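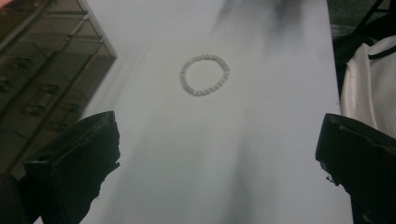
About Saltcombe

Saltcombe is a small bead jewelry workshop in Grerwood. Khadija Cherkaoui started it at home with one tray of beads and moved to the present rooms on Dristeck Street after 12 months. We make bracelets and short necklaces, mostly in white, gray and other pale colors, and we repair pieces people bring in.

How we work

Every order is strung by hand and laid out on a white table before it is packed. Pale beads are hard to judge on a dark surface - a white one makes us slow down and look along the whole loop. Anything with a gap goes back to be restrung. We keep 31 bead colors in stock and can order others in small amounts.

Storage

Beads, clasps and cord are kept in plastic boxes with compartments. Kovačević, the supply store two doors down, sold us the first ones and still carries the same sizes. Finished bracelets lie flat until they are put away.
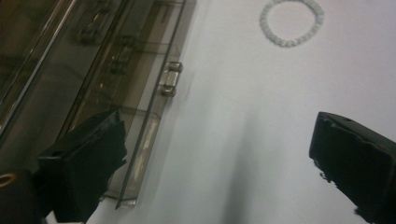

White bead bracelet and smoky-brown plastic box on the work surface

Visits and repairs

The workshop seats eight for evening classes, and the cost is $40 with materials included. Repairs can be dropped off any weekday - most take some 12 days. We are closed for the first week of August.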